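Palumbo Adds Khaki Green to Traner Fitted Sheet Line
March | Palumbo Press Office

Palumbo has added a khaki green colorway to its Traner line of fitted sheets. The sheets are sold singly and in packs of 3 to hotels, rental operators and retail customers. Construction is unchanged from the existing Traner colors.

The elastic runs the full perimeter of the sheet. Corner pockets are cut to one depth across all sizes and are intended for beds with an upholstered headboard, where the hem has to pass between the mattress and the padding.

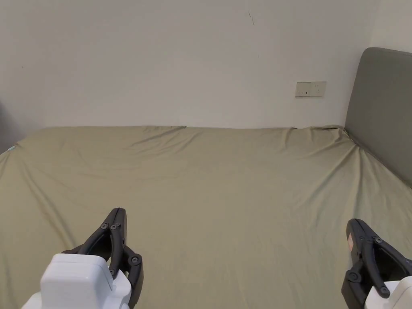 For fitting, Palumbo recommends seating the two headboard corners first, then the foot corners, and smoothing from the center outward. Creases left from folding relax with use. Ironing is optional.

The first production run is 3000 pieces, of which 526 are reserved for existing Istavex trade accounts. Istavex handles distribution. Replacement stock in the earlier colors stays available under the same order codes.

Related items
Traner pillowcases: revised hem width
Grelumari mattress protectors join the Istavex catalog
Washing guide for dyed bed linen

Contact: Palumbo Press Office | © Palumbo | Back to top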